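4.3 What the survey can and cannot say about worktop color

The claim under test is a popular one in the trade literature: that mid-toned, lightly patterned worktops hide dirt and so get cleaned less often. Trandosa repeats it in its buyer guides, and Forketti has built a whole product line on it. We were not persuaded by either source, as neither reports how cleaning was measured.

Our own data come from 2,366 returned questionnaires in shared workshops and teaching kitchens. Respondents named the color of their main work surface from a printed card and wrote down when it had last been wiped. Both answers are weak. People are poor judges of color names, and they are worse judges of their own cleaning habits. Correa's earlier study asked nearly the same questions and treated the answers as fact, which we think explains much of its strong result.

When we take the answers at face value, the expected pattern does appear. Owners of plain white tops report more wiping than owners of gray or blue ones. The gap shrinks once we compare only rooms used for the same kind of work, and in the 25 sites that kept a written cleaning log it disappears. A reader who likes the original claim could say that 25 sites is too few. That is fair, but it is also more than anyone else has offered. 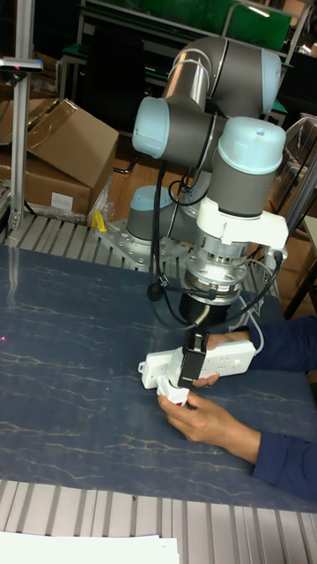 Figure 9. Veined work surface in the blue-gray group.

Pattern gave us more trouble than color. Our card had boxes for "plain," "speckled" and "veined," and the coders often disagreed over which to tick. The surface in Figure 9 shows why: the white veining on the blue-gray is so faint that one coder could call it veined and another plain, and both could defend the choice. We kept such surfaces in the veined group, but moving them to the plain group changes the sign of the pattern effect. A result that depends on where one draws that line should not be used to sell anybody a countertop.

We also doubt the idea that dirt is "hidden" at all. Flour and dried glue show up well on dark tops, coffee on pale ones. Without knowing what is being spilled, a general rule about color makes little sense.

Related items
Zacharopoulos edge trims: a second look at wear claims
Do shared kitchens need cleaning logs?
The Wukance color card and its problems

Reader comments

Chrysoula Xenos: Did you check the logs against anything? Ours gets filled in at the end of the month from memory.

Gilberto Correa: I don't accept that our result comes down to the questions. We had a repeat visit in January and the answers held up.

Chrysoula Xenos: Held up against what, though? The same people filling in the same card?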